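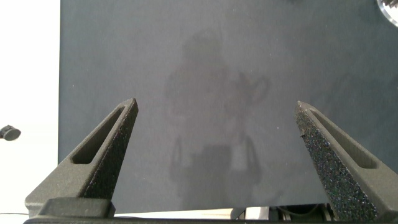 4. Who is "a source close to the couple"?

Studies of celebrity news often treat the unnamed insider as a window into the private lives of famous people. A source says the couple are "in a good place," and the quote is coded as information about the couple. We have doubts about this practice, and the present section sets them out using the split and reunion stories in our sample.

The sample holds 190 stories from six outlets. All of them report on a separation, a reconciliation or a shared custody plan involving at least one performer with a current film, album or television contract. Each story was followed for 30 days after it first appeared, and later edits to the text or headline were saved. Three coders read every story. They marked each quote as named, unnamed or taken from a public post, and they noted whether the same words had run somewhere else first.

The unnamed quotes are less varied than we had been led to expect. Earlier work describes a lively market in which friends, stylists, former assistants and drivers pass along what they have seen. Perhaps such a market exists. It is hard to find in the text. The insiders in our sample speak in one voice, and it is the voice of a press statement with the letterhead removed. They say that the children come first. They say that both parents "remain committed" to one another's happiness. They almost never mention a place, a meal, a joke or an argument, which are the things a person who had been in the room might be likely to remember.

Grirkia, the largest of the outlets we followed, is the clearest case. Its reporters regularly describe a source as close to one side of a split, and its style guide, which it posts for readers, says that such a source must have "direct knowledge" of events. The guide does not say how direct knowledge is checked or who does the checking. We wrote to the editors to ask and were sent a link to the same guide. It would be unfair to conclude that no check takes place. It would be careless to assume that one does, and a good part of the literature has assumed it.

Kototar raises a different problem. It runs few stories of its own and mainly rewrites items from other outlets, usually within hours. In the rewriting, a quote from "a source" can become a quote from "a friend," and a friend can become "a family insider." We found no case in which Kototar gave a reason for the change. A researcher who counts these as separate voices will report that several people have confirmed the same event when the trail leads back to one sentence in one story. Our coders disagreed about these chains more than about anything else in the material, and we settled the disputes by keeping only the earliest version. This rule is crude. It favors outlets that put accurate times on their pages, and we cannot say how many do.
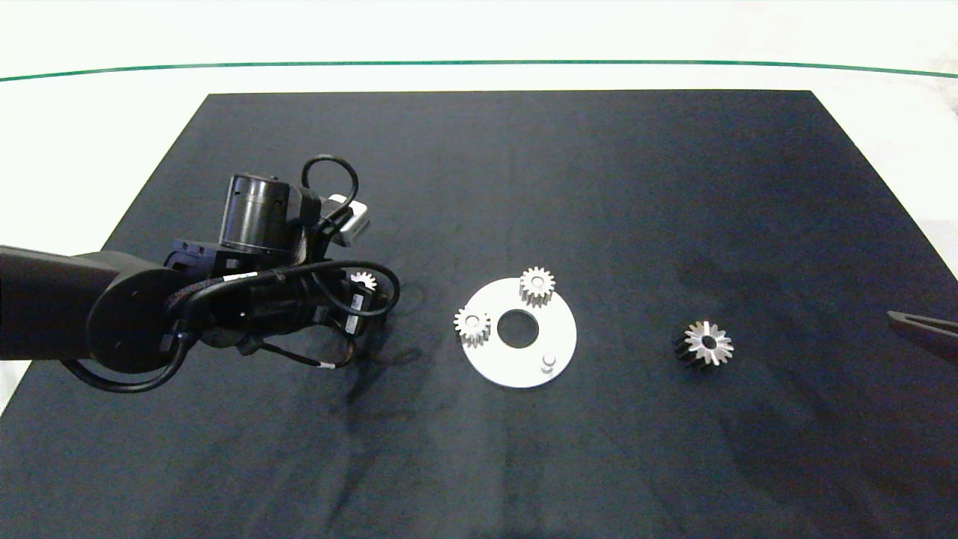
A common reply is that the origin of the quote does not matter much if the event itself takes place. The couple did spend the holiday together, or the house was sold, and so the insider was right. We are not persuaded. Most of the claims in our sample cannot be tested this way at all. "They are getting along better than ever" has no date by which it fails. Where a claim could be tested, it was usually of the kind that a publicist would have known in advance and would have been glad to see in print. Being right about a family vacation is weak proof of friendship with the family if the photos had already been arranged.

The timing of the stories adds to our doubt, though we want to be careful here. Figure 3 in the appendix plots warm co-parenting stories against the release dates of the performers involved. The two tend to fall near each other. Supporters of the publicity account have taken similar plots as settling the question. They do not settle it. Performers give more interviews when they have something to sell, interviewers ask about the children, and a pleasant answer makes a pleasant headline. No plan is needed to produce the pattern. A tighter test would compare performers who give interviews without a release to promote, and our sample has too few of them to support one.

We also looked for direct evidence of placement and found little. Lynch, a publicity firm that represents several of the performers, lists "family narrative support" among its services. The phrase is suggestive, but a line on a website is an advertisement. It tells us what the firm would like clients to believe it can do. Firms of this kind have every reason to overstate their reach, and scholars who quote their sales material as proof of influence are doing them a favor.

The Nascombe reader survey is sometimes used to argue that audiences see through all of this. Readers in that survey said they took unnamed sources "with a grain of salt." They were asked the question cold, with no story in front of them, and few people will tell a researcher that they believe gossip. What the same readers repeat to a coworker the next day is another matter, and the survey did not ask. Until somebody does ask, we would set aside both the gullible reader and the knowing one.

For the analysis that follows, unnamed quotes are therefore treated as statements by the outlet. We make no claim about who spoke them. Named quotes and public posts are kept in a separate group, with the caution that a post on a performer's account may have been written by somebody else. Stories with no quotes at all, most of them built on a photo and a guess, are left out of the comparison in Section 5 and taken up again in Section 6.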